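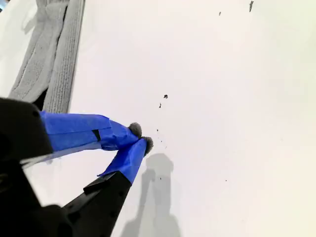 Why Do Famous People Post So Much?

Say a singer posts a video of her breakfast. It's toast. By lunchtime, 674 people have typed a heart under it. You had toast too, and your mom told you to wipe the table.

So what's going on? Posting is part of a celebrity's job. Fans who see a singer every day feel as if they know her, and people like to buy songs from someone they know. Even if all they really know is her toast.

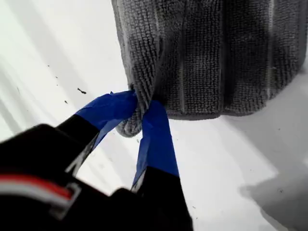 Sometimes a company pays for the post as well. Let's say Nevadine makes a fizzy drink. It might pay a star to hold the can and grin. The post should then say "ad" somewhere, often in letters an ant would find small.

What is a follower?

A follower is anyone who taps a button to see more. If a star has 1150 followers on Monday and 890 a while later, 260 people have gone off to look at someone else's dog.
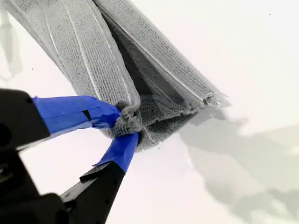 A star's page is a picked-out version of a life. She may take 10 selfies and post one. The other nine had a blink or a thumb in them. Ordinary stuff mostly gets left out, like a gray towel with white stitching and a frayed edge. Stars own towels too, and some of those are surely going ragged at the end. You'll just have to take my word for it.

Next time you see a perfect post, try guessing what was left out.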